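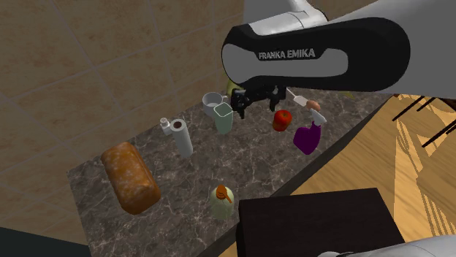

Minutes of the Flood and Landslip Preparedness Group
Held on 3 July 2020 at Lilov Town Hall

1. Minutes of the previous meeting
The minutes were agreed as a correct record.

2. River gauges
The group noted that the gauge at Broder Bridge had been out of service for 21 days. A replacement had been ordered and the river would be read by hand twice daily until it was fitted.

3. Klinhom slope
The survey of the slope above Klinhom was received. Four households remain below the upper path. It was agreed that the path stay closed - including to cyclists - and that the drainage ditch be cleared before the end of July.
Action: Highways.

4. Sandbags
Stock at the Plundix depot stood at 900. Members asked that 100 be moved to the Broder side of the river, where access is lost first when the ford floods. Agreed.
Action: Depot.

5. Warning messages
The draft wording for text alerts was considered. The group asked for shorter messages and for the name of the nearest rest centre to be given in each. A revised draft is to be circulated.

6. Any other business
None.

The meeting closed at 4 pm.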